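Tidying robots: are they any use yet for chores or bench work?

skorkavine_tech wrote:
I keep being told that sorting is solved. My position is that picking is mostly solved and deciding is getting there, but throughput is poor. Mixed items are the fair test: soft fruit and hard stationery, two baskets, a handwritten label in front of each. The grip has to change with every object. A banana bruises, and a roll of tape is easiest held through the core. 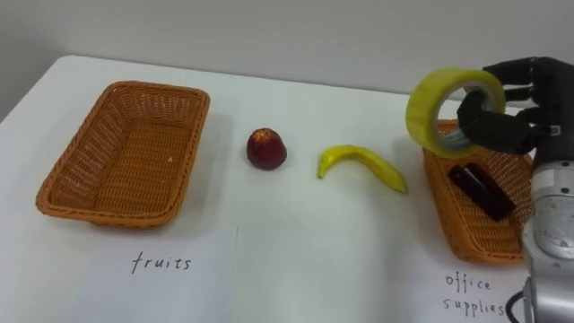 Our stores bench at Zerken handles 647 small parts a shift by hand. I logged 27 mis-sorts in March, all human. A machine that matched that error rate at half the speed would still be worth having overnight.

Long90 wrote:
Disagree. Half the speed is optimistic, and you have left out recovery. When a person drops a part they pick it up. When a machine drops one under the bench, somebody gets called. Cost that in and the night shift saving goes.

Sena Antwi wrote:
Long90 has a point about drops, but a fixed arm over a tray with raised sides loses very few. My doubt is about legs. For a table job they add balance, cabling and floor space, and the work is all at one height.

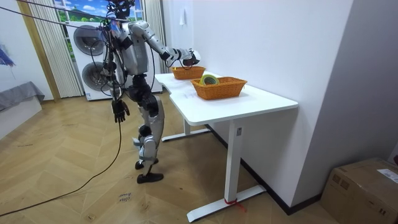 stelance wrote:
Would a wheeled base do the same household work as a walking one?

Sena Antwi wrote:
On a single level, mostly. Tabletops, worktops and a front-loading washer are all within reach of a wheeled base with a lift column. Stairs rule it out, and thick rugs can.

Long90 wrote:
Most houses here have stairs.

skorkavine_tech wrote:
Most stores benches don't. I'd keep the two cases apart.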